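Statistics for People Who Avoided Statistics
Handout 5: Sampling, or how not to ask only your friends
Notes by Madalena Meireles

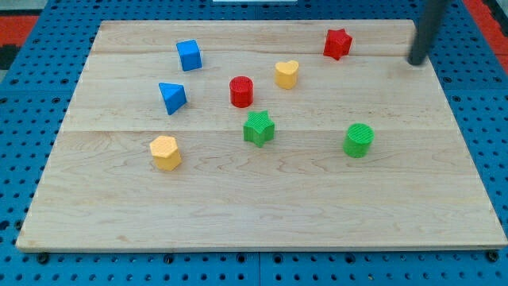

OK, so last time we left off with the idea that you almost never get to measure everybody. You want to know something about a whole town, and you have one afternoon and a clipboard. So you pick some people and hope they look like the rest. Most of this handout is about that word "hope" and how to need less of it.

Two words first. The population is everyone you want to talk about. The sample is the bunch you got hold of. People mix these up all the time (I did it on a slide in August and Devendra Pant caught me, thank you Devendra).

Our running story is the Vullelon library survey. The town has 2973 card holders, and the library wanted to know if they'd like longer evening hours. Harish Bhatia, who was on the desk back then, asked 300 people as they walked in after 6 p.m. Guess what? They loved evening hours! Of course they did, they were there in the evening. That's selection bias, and a bigger sample doesn't fix it. If Harish had asked twice as many people at the same door at the same hour, he'd have had the same problem with more paper.

What would work better:

Simple random sample. Number all the card holders and let a computer pick 300. Everyone has the same chance. It's a pain to track people down, but the math is friendly.

Systematic sample. Take the list, pick a random starting point, then take every 9th name. Quick and usually fine, unless the list has a repeating pattern in it.

Stratified sample. Split the list into groups first (kids, working adults, retired folks) and draw at random inside each one. I like this one best when a small group might get missed.

Watch out for non-response too. If you mail 300 forms and 11 come back, you've heard from 11 people who like mailing forms.

For next time: read chapter 5, skip the boxed proof, and write half a page on how you would redo the library survey. Bring it on paper please, my inbox is a swamp.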